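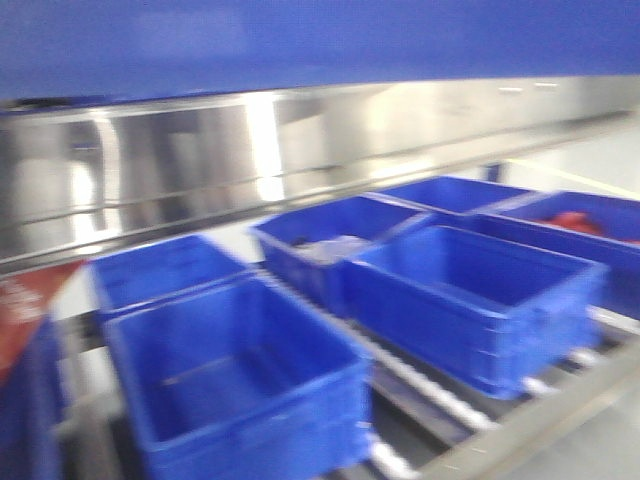
## Tovlow open-top bins

Blue plastic, rectangular, thick rolled rim, no lid. We did sell lids once. They all went to live behind Riku Nagano's desk, and orders stayed the same.

The ridged walls help when you grab one in a hurry, and the rim is kind to fingers. Color choice is blue.

- **Pack size:** 6
- **Minimum order:** one pack
- **In stock:** 500 packs at Pendix, more in February
- **Labels:** sold separately, 33 to a sheet

Wash with warm water and dish soap. Marker comes off the floor of the bin eventually – tape is quicker.

For mixed sizes or anything over 3000 bins, ask for Junpei Oda. He will want your shelf depth, so measure first.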